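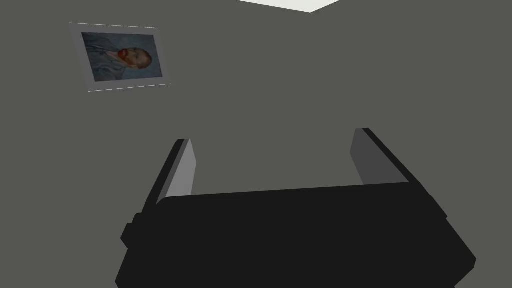

Chapter 2
Comparing Grippers in Simulation

Before a laboratory buys a gripper, it is useful to try several of them in a simulator. In this chapter we compare two types: the parallel gripper, with two flat fingers, and the suction gripper. The exercises use the Staltuneo simulator, but the method is the same in other programs.

A good comparison begins with the gripper open and holding nothing. From the wrist camera we look at the fingers against a plain wall and ask how much of the view the gripper body covers. A large black body can hide the lower part of the view, and the controller then has less to work with when it goes near an object. Students often skip this check and go directly to grasping. I advise them to wait.

After this we run 1,000 grasps with each gripper, on the same 14 objects, with the same controller. If the controller is changed between the runs, the numbers cannot be compared. Section 2.2 explains how to keep the camera position fixed, and how to write down the failures so that another person can read them.

The reader should know the coordinate frames from Chapter 1.

Shabnam Rana

Related chapters
Finger Shape and Friction
The Janjua Controller: First Settings
Camera Placement on the Clilley Arm

Stinwood uses cookies to remember your reading place. Accept | Settings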